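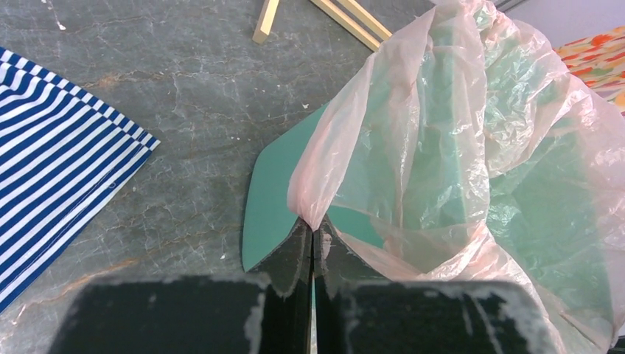
January 2019, Brevmont

Fuel went up again overnight. The servo on the highway side had the new price on the board by six, and by lunchtime there were trucks parked across both lanes of the Tran bridge with their hazards going. I walked down after work to have a look. Mostly hauliers, a few farmers with utes, and a group of students who had come in on the Zukum bus before it stopped running.

It was quiet enough. People sat on the guard rail and drank tea out of flasks. A man from the transport union read out the demands through a loudspeaker I couldn't hear properly - the levy scrapped, the old rate back until June, and something about permits. Police stood at the far end and let the ambulances through on the footpath side.

Walked home the long way as the river road was shut. Supermarket still open but no bread and no long-life milk. Bought rice, two tins of tomatoes and candles. They are only letting people take out 200 a day from the cash machine, and the one near the post office was empty, so I went without batteries.

The radio said 12 roads are blocked between here and Ekau. The minister was on at seven and said the levy stays. He said the same thing last week in nearly the same words. After him they had an economist who reckoned the price of flour would be next, and then the football.

Work rang at eight. The office is closed tomorrow and we are to use a day of leave for it, which I will argue about when we go back. My sister's train was cancelled so she is staying put in Ekau until the line opens. She says it's louder there, tyres burning outside the council building and the shops with their shutters down since morning.

Could smell smoke from the balcony after dark but couldn't see where it was coming from. Power went off for 90 minutes and came back. Filled the bath and the big saucepans in case the water is next - the pump station is on the other side of the bridge.

Need to ring the dentist and move the appointment. Rent due Friday week, no idea if the bank will be open.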